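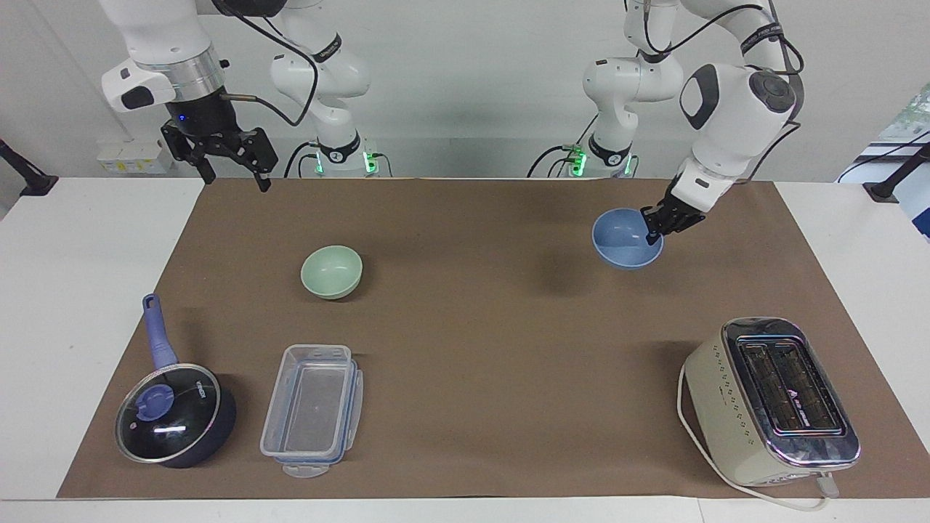

*Kit Zorik à deux bras sur table, tapis brun, vaisselle et petit électroménager. Le bras gauche tient le bol bleu par le bord.*

# Zorik, kit bimanuel de table : fiche et avis

**Vendu par :** Roltura
**Prix relevé le 6 mai :** sur devis, ce qui commence mal
**Verdict provisoire :** à louer avant d'acheter

Le Zorik est proposé par Roltura comme un poste de manipulation « prêt pour la cuisine ». Sur le papier, on reçoit deux bras blancs, deux pinces parallèles, le câblage et une licence du logiciel Skustivier. Dans les faits, il faut aussi une table qui ne bouge pas, une prise à proximité et quelqu'un qui accepte de passer ses après-midi à ramasser des bols.

## Ce que le kit fait correctement

La saisie par le bord. C'est l'exercice préféré des démonstrations commerciales, et on comprend pourquoi : un bol léger, au rebord net, posé loin du reste, se prend sans grande difficulté. La pince serre la paroi, le bol penche un peu, on l'emmène ailleurs. Avec un bol vide, cela nous suffit. Avec un bol de soupe, nous n'avons pas voulu savoir.

Les voyants verts au pied des bras se lisent de loin, et la petite lumière bleue de la pince est plus utile que je ne l'aurais cru quand on travaille seul au clavier. Les bases laissent le devant de la table dégagé, un bon point pour qui veut disposer ses objets sans se cogner.

## Ce que la brochure raconte

Roltura annonce « la coordination naturelle de deux mains ». Regardez pourtant le bras droit pendant que l'autre tient son bol : pince ouverte, suspendue, vide. Une bonne part de nos essais ressemblait à cela. Les deux bras savent travailler ensemble, mais il faut leur écrire la tâche pas à pas dans Skustivier, et le temps de préparation n'apparaît nulle part dans l'argumentaire.

La brochure parle aussi d'objets « du quotidien ». Je veux bien. Nous avons mis sur le tapis une casserole à long manche avec son couvercle en verre, une boîte transparente sans couvercle et un grille-pain à deux fentes, cordon compris. Les surfaces transparentes nous ont donné le plus de mal : le bord de la boîte se confond avec le tapis, et la pince se referme trop haut. Quant au cordon, Skustivier le traite comme s'il n'existait pas.

Nous avons tenu un relevé sur 353 saisies, tous objets confondus, avec plus de 90 échecs. Le vendeur répond que nos réglages étaient prudents. C'étaient ceux d'origine.

## Caractéristiques

| Élément | Notre relevé |
|---|---|
| Bras | 2, blancs, sur bases séparées |
| Pinces | 2, noires |
| Câbles | le long des bras, avec du mou au poignet |
| Logiciel | Skustivier, licence annuelle |
| Tapis | non fourni |
| Objets d'essai | non fournis |

Le câble qui boucle sous le poignet mérite une surveillance. Il ne s'est pas accroché chez nous, mais je n'aime pas le voir flotter si près de la zone de travail.

## Face au Plattner

Le poste Plattner, que nous avions gardé jusqu'en juin de l'an passé, est plus lourd et plus laid. Sa documentation est meilleure et ses pièces d'usure figurent au catalogue avec un prix en face. Pour le Zorik, il a fallu deux courriels pour apprendre que les doigts de pince se commandent uniquement par paire, délai « selon disponibilité ».

## Pour qui ?

Pour un laboratoire ou une école qui a déjà du monde pour programmer, le kit se défend. Pour un atelier qui espère débarrasser un plan de travail dès la livraison, non. Demandez une démonstration avec vos propres récipients, au moins un transparent, et demandez à voir les essais ratés.

**Location :** au mois, caution exigée, transport retour à la charge du client.
**Garantie :** bras et bases couverts, doigts de pince exclus.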